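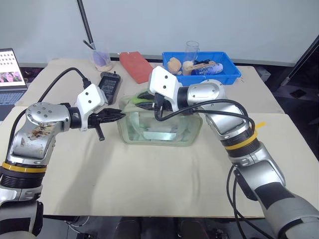

4.2 Planning with two arms and one pouch

Transparent containers are unkind to depth sensing, and our perception stack took this personally. On clear plastic, the depth map returned either the tabletop behind the wall or nothing at all, and the planner, being an optimist, treated both as free space. We therefore stopped asking for a full surface. The detector now looks for the pale green trim and the zippered opening (Figure 3), fits a curve to each, and passes only those curves to the planner.

Figure 3. Both grippers at the clear pouch, the right one at the top opening. The flat object inside is visible to the reader and, on a good day, to the detector.

Arm roles are assigned once per attempt. One arm holds, the other goes in. An earlier version let them renegotiate at every replan – the result was very polite and completed very little. The sampler draws 2000 candidate grasp pairs, discards those that bring the wrists too close together, and keeps the best 200 for trajectory checks. Collision margins for the cables were set by hand by Severino Benítez, whose values beat our learned ones and remain in the Durnura configuration file under the heading "temporary".

Replanning is triggered when the fitted opening shifts between updates. Soft plastic shifts when touched, so the trigger fires often. We return to this in Section 5.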